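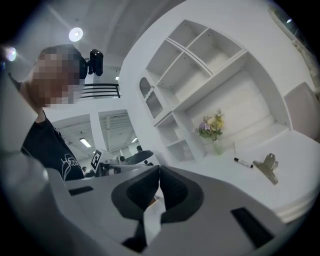

White built-in shelves, with an arched opening over the tall compartment on the left.

Home | Features | Rooms | Storage | Letters

The Wall That Holds Everything
By Zineb Naciri

I have a weakness for built-in shelves, and I blame my grandmother, who had a wall of them in her hallway and kept everything there from sewing patterns to the good teapot. So when Remo Hofstetter invited me over to talk about the white unit in his house on Fotmont, I said yes before he had finished his sentence (and then had to call back for the address).

The arch is what won me over. Most of the cubbies are plain and squared off, and then comes that one tall, narrow compartment with its rounded top, like a little doorway in a storybook. Remo tells me he argued for it through most of November. His builder, Anas Shawky, wanted straight lines all the way across and has since come around - he put one in his own home.

We spent a happy afternoon deciding what should go where. My own habit is to start with the tall things, an umbrella or a big vase, and let the small things find their places later. Remo would rather start with his cookbooks. He owns 46 of them, and he wanted them low, where his kids can pull them out and argue over dessert. The upper cubbies can take whatever you only need at the holidays.

White paint does show fingerprints, I'm afraid. Anas suggests a soft cloth, warm water and a drop of dish soap, and he touches up the edges once a year with a small brush. I have tried it on my own shelves at home and they look much better for it, though I still haven't found a spot for the teapot.

Comments (3)

Lachlan Urquhart: We have an arch like that and the cat has claimed it.

Hatem El Ouafi: What kind of paint did Anas use? Mine yellowed.

Mesis: Cookbooks down low is a great idea, moving ours tonight!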